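Student Work > Sport Science > Project Reports > Rest Intervals and Repeat Sprints

Effect of Rest Interval on Repeated 40-Yard Sprint Times in Club Flag Football Players

Saranya Achari, Edvin Løken, Lionel Dunmore
Supervisor: Ylva Hägglund
Submitted 25 January 2023

14 shares | 3 comments

1. Background

Flag football at club level is played with short bursts of running separated by pauses of uneven length. The pause depends on how fast the offense lines up, whether the clock is stopped and how often players are substituted. Receivers and defensive backs run the longest routes and are usually the first to ask for a rest.

The coach of the Plovar club, Lamisi Aryee, wanted to know how long a receiver should stay on the sideline after a deep route in practice. Her current drill sends each player back into line with no fixed rest. We agreed to test two rest intervals and report the change in sprint time across a set.

2. Question

Does a 60-second rest between 40-yard sprints keep times closer to a player's first sprint than a 25-second rest does?

3. Method

3.1 Participants

Ten players from the Plovar club took part, all of them receivers or defensive backs. Each had played at least one full season. Players with a leg injury since May were left out. All signed a consent form before the first session.

3.2 Design

Every player completed both conditions, one week apart. Half of the group did the 25-second condition first and the other half did the 60-second condition first. Each session had 10 sprints per player, which gives 200 timed sprints over the whole study.

3.3 Equipment

Times were taken with a pair of Dimik timing gates, one at the start line and one at 40 yards. The gates were set at hip height. Rest was controlled with a handheld stopwatch and a spoken five-second warning. Sessions were held on the same artificial turf field, and players wore the same shoes both times.

3.4 Procedure

Players did a 15-minute warm-up led by the coach, ending with 3 practice sprints at rising speed. They then rested for five minutes. Each sprint began from a standing start, with the front foot 12 inches behind the gate. Players walked back along the outside of the lane during the rest and were told to be in position when the warning was given.

3.5 Data handling

Times were entered into a spreadsheet on the evening of each session. For each player we took the first sprint as the baseline and worked out the percentage change for every later sprint. A sprint was thrown out if a gate failed to trigger or if the player slipped at the start.

4. Results

Seven sprints were thrown out, five for gate faults and two for slips. The remaining 193 were used.

In the 25-second condition, the mean time for the first sprint was 5.41 seconds and the mean for the last was 5.89 seconds, a rise of 8.9 percent. In the 60-second condition the same figures were 5.40 and 5.56 seconds, a rise of 3.0 percent.

The slowdown in the short-rest condition was not even. Times held fairly steady through the fourth sprint, rose sharply through the seventh and then leveled off. Two players ran a faster last sprint than their ninth, and we think they were saving effort once they knew the set was nearly over. With the longer rest the rise was small at each step and no such bend was found.

5. Discussion

The longer rest kept times closer to baseline in nine of the ten players. The exception was a defensive back whose times were almost flat in both conditions.

A straight 40-yard sprint leaves out cuts, contact with the ground on a flag pull, and backpedaling. The results should be applied to routes with care — a deep corner route costs more than a straight run of the same length. The group was also small, and all of its members came from one club.

Gate faults were the main practical problem. Four of the five came from one unit in low sun, and shading the sensor fixed it for the second week.

6. Recommendation

For speed work, receivers should rest 60 seconds between deep routes. For conditioning, 25 seconds is suitable, with sets kept to four or five sprints if clean running form is wanted.
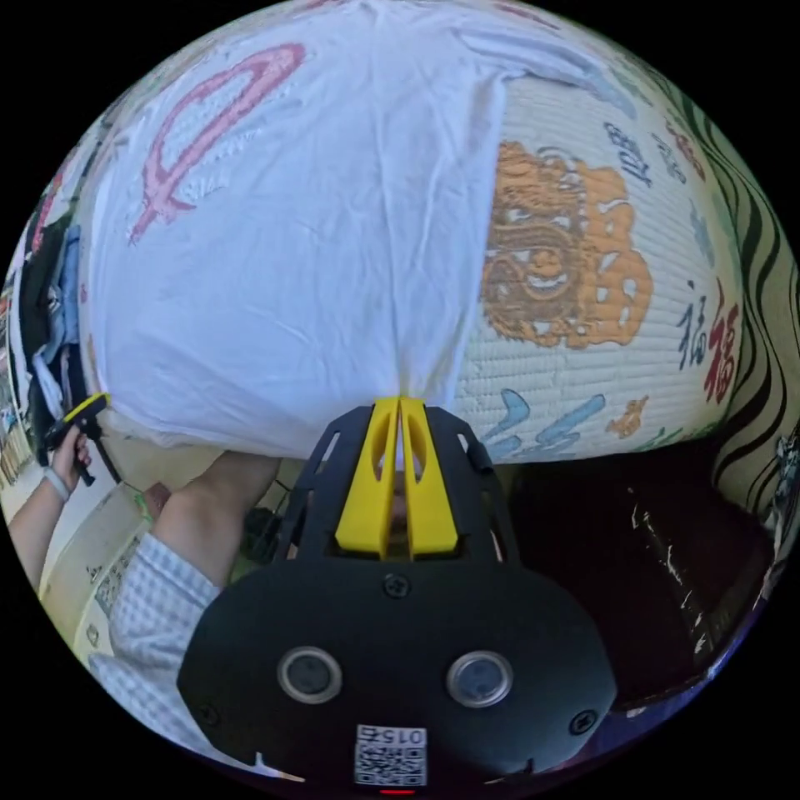 7. Division of Work

Achari wrote the protocol and ran the timing gates. Løken recruited the players, kept the stopwatch and checked the spreadsheet against the paper sheets. Dunmore did the calculations and wrote sections 4 and 5. The recommendation was agreed on by all three authors and sent to the coach together with each player's own times.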